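Section 4. Counters and Food Storage

Losen Kitchen Set-Up Guide, revised July 27, 2024
Prepared by Savita Gautam

Read this section before you unpack any food. It covers the wood counter, the area next to the sink, and the clip-lid boxes. It takes 30 minutes if you have already finished Section 3, and a good deal longer if you stop to read what it says on the packaging.

4.1 Before you start

You will need:
Two clean dish towels
Dish soap and a two-sided sponge
Food-safe mineral oil
Masking tape and a pen
Your boxes and their lids

Leave the "bamboo-infused counter spray" at the store. I tried a bottle of the Pendau one on half of a counter and plain oil on the other half. By August I couldn't tell the halves apart, except that one had cost more.

4.2 Preparing the counter

1. Clear the counter back to whatever stays plugged in.
2. Wipe with a damp towel and a little soap, working along the strips of wood. Dry right away with the second towel.
3. Drip a little water near the sink. If it beads, the finish is sound and you can go to 4.3. If it soaks in and darkens the wood, let it dry overnight.
4. On an oil-finished counter, rub in a thin coat of mineral oil, leave it 30 minutes, and wipe off what is left. Do not oil over varnish. It will just sit there and collect crumbs.

CAUTION: Never use the counter as a trivet. Sellers like to say that butcher block "shrugs off" hot pans. The black rings on older counters suggest otherwise.

NOTE: Some guides call for oiling every week. I have never seen what that does for anyone apart from the people selling oil. Repeat the water test and go by the result.

4.3 The sink side

1. Keep the stretch of wood nearest the sink dry. Most damage starts at that joint.
2. Squeeze out the sponge after use and put it on the metal, never on the wood.
3. Use the soft side on lids and clear boxes. The scouring side leaves fine scratches that no amount of washing will take out.

NOTE: "Odor-proof" sponges smell too. Change them when they do.

4.4 Checking the boxes

A clip-lid box is only as good as its seal, whatever the sleeve promises. The Kanaujia set I bought for this guide was described as leakproof, airtight and "lifetime." Two lids failed the test below on the first evening. Check every box, including the new ones.

1. Open all four clips. Pull out the seal if it is removable, wash it, and let it dry completely.
2. Press the seal back into its groove, starting at a corner. Look for twists.
3. Fill the box one-third full of cold water. Set the lid on squarely and close the clips in opposite pairs.
4. Hold the box over the sink, turn it upside down, and count to 30.
5. If it drips, reseat the seal and try once more. If it drips again, mark the lid with tape and keep that box for crackers or rice.

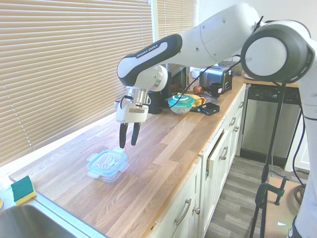 Figure 4-1. Clear box with light blue four-clip lid on the butcher-block counter.

CAUTION: Do not force a clip. If it won't close with one thumb, the lid is crooked or belongs to another box. Lids from different brands may look the same size and still be off by enough to leak. I wasted an evening on Flemard lids before I admitted this.

4.5 Microwave use

1. Look for a microwave mark on the base and, separately, on the lid. Having one on the base tells you nothing about the lid.
2. Open every clip before heating. Rest the lid loosely on top, or leave it off and use a plate.
3. Keep tomato sauce and anything oily out of plastic boxes in the microwave. The stain is permanent, and the baking soda trick did nothing on mine.

WARNING: A clipped-down box can build up steam and burst open. A "vented" lid is no exception unless the vent is open.

4.6 Putting the boxes away

Store boxes nested, with the lids upright beside them. Storing each box with its lid on looks tidy in catalogs and fills the cabinet in no time. Wait until seals are dry before you put lids away, or you will find gray spots in the groove.

If a seal is torn, see Section 7, Replacement Parts, before buying a whole new set.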